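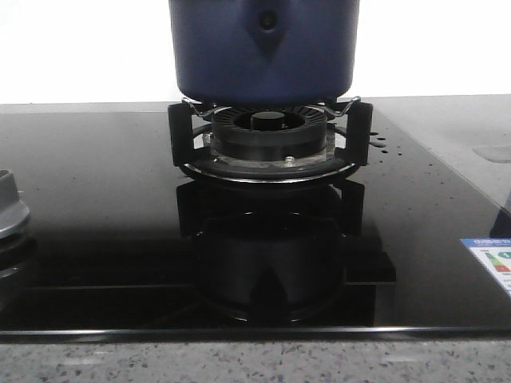
Guests will notice the roof before they notice anything else, Tormod Viklund told the planning meeting in Skostgate, where plans for a 211-room hotel on the old Feltstead printing works site were approved in November.

The hotel will be run by Zolis, which operates eight other properties in the region. It was designed by the Rønning architecture office and will stand on the north side of the canal, across the footbridge from the bus station. Work on the foundations is set to begin in spring.

The building has two wings that meet at an angle over the main entrance. The taller wing faces the canal and holds most of the guest rooms. The lower one faces Feltstead Lane and contains the restaurant, a ballroom, and meeting rooms that can be rented by the half day. A sloping copper roof runs across both wings and comes down almost to street level at the east end, where it covers an outdoor seating area.

Rønning's first proposal had 293 rooms and a flat roof. That version was sent back after planners said the canal wing would put the towpath in shade for most of the afternoon. The revised design takes three floors off the canal side and moves the service entrance from the towpath to the rear of the lot, next to the parking structure.

The brick front of the printing works will be kept along Feltstead Lane. The loading doors are to be glazed and used as windows for the restaurant, and the painted lettering above them will be cleaned but not repainted. The rest of the works, mostly sheds added later, will come down. Brick from the sheds will be reused in the courtyard paving where it is sound enough.

Inside, the lobby rises through two floors, with a stair in pale concrete and a long reception desk facing the water. Standard rooms are laid out with the bathroom along the outside wall instead of the corridor, so that it gets daylight. Corner rooms have a window seat and a small balcony. The suites on the top floor of the canal wing sit directly under the roof, and their ceilings follow its slope.

Long-stay rooms were added late in the design at the request of Zolis. They are grouped at the back of the lower wing, with their own entrance and a shared laundry, and are meant for people working in Skostgate for a month or more. Each has a kitchenette and a desk by the window.

Two written objections were discussed at the meeting. One concerned delivery trucks on Feltstead Lane in the early morning. Deliveries will be limited to after 7 a.m. as a condition of the approval. The other objection was to the color of the copper, which will be bright when installed and is expected to darken over the following years. No condition was attached on that point.

The courtyard between the wings will be open to the public during the day and closed at 10 p.m. A path through it will link the footbridge with Feltstead Lane, replacing the fenced alley that people use now. The alley will be shut while the sheds are taken down, and walkers will be sent around by the lock. Drawings of the approved design are on display in the lobby of the Skostgate library.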